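Clakar Community Help
Bimanual Cells and Handheld Teaching
Topic: Left arm drops to a protective stop when both grippers work near the same bin

Posted by Fleltuvero Handling Desk

We are seeking guidance on a recurring fault in a two-arm tabletop cell used for sorting snack packets into clear bins. The left arm enters a protective stop while both arms are near the bins, and the right arm continues its motion for a short period afterward. We regard the second part as the more serious matter.

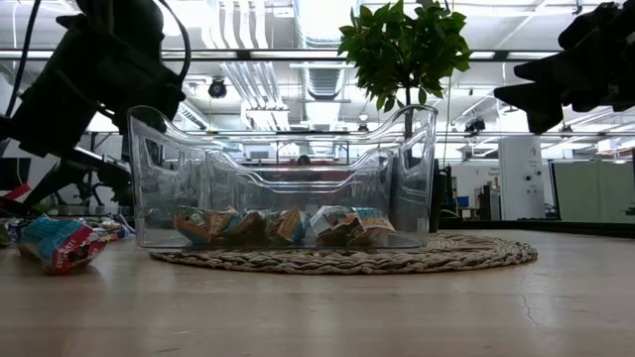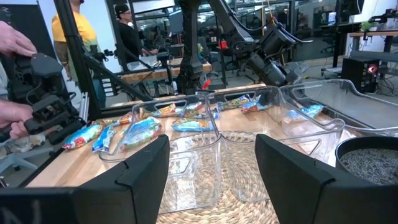
The controller logs code 361 on the left arm only. The fault has occurred in April under two separate software loads, so we do not believe a recent update is responsible. It has never occurred when one arm is parked. Payload is set correctly for both grippers, and the packets weigh very little.

The following steps have been completed without improvement:
Both wrist cables were reseated and the strain relief replaced.
The joint speed limit was lowered to 200 mm per second at the tool.
The left arm was returned to its home position and recalibrated.

We would like to know, first, what condition raises code 361 on one arm of a pair, and second, whether it is expected behavior for the other arm to keep moving. Operations have been suspended pending a reply.

Posted by Eskil Aasen

Code 361 indicates that measured torque at a joint differed from the modeled torque for longer than the permitted interval. It is a contact fault in most cases. A gripper finger that presses on the rim of a bin, or catches in a handle opening, is sufficient to raise it. The bin need not move visibly. Cables that pull tight when the wrist turns will produce the same reading, and reseating the connector does not correct that condition if the loop is too short.

Please review the log for the joint number. If the fault is always at the wrist, inspect the cable path through the full range of motion, by hand, with power to the drives removed. If the joint number varies, contact with the bin or with the other arm is more likely. Lowering the speed limit reduces the force of a contact but does not prevent one.

With regard to the second arm, the behavior you describe is consistent with two controllers that share a task program but do not share a stop circuit. In that arrangement the program learns of the stop through a status message, and the healthy arm completes its buffered motion before it halts. This is a wiring and configuration matter and should be treated as a safety defect. The protective stop outputs of each controller must be connected to the safety inputs of the other, or both must be brought to a common safety relay. A change to the task program alone is not acceptable as a remedy.

After rewiring, test the circuit in both directions. Trigger a stop on the left arm and confirm that the right arm halts, then repeat the test from the right. Keep hands and handheld controllers outside the reach of both arms for the duration — a paired device can issue motion the moment the stop is cleared.

Posted by Rennie

We had 361 also. Raised the torque threshold to 3,000 in the Brilow settings page and it went away.

Posted by Eskil Aasen

I must advise against the preceding suggestion. Raising the threshold conceals the contact and permits a greater force before the arm stops. Any site that has made this change should restore the original value before people work near the cell again.

Posted by Fleltuvero Handling Desk

Thank you for the replies. The log shows the wrist joint in every instance. With the drives off, the cable loop on the left arm was found to pull tight at the end of wrist rotation, and a longer cable has been ordered. We have also confirmed that the 2 controllers had separate stop circuits. A common relay will be fitted by our electrical contractor, and the cell will remain out of service until the test has been completed in both directions. The torque threshold has not been changed.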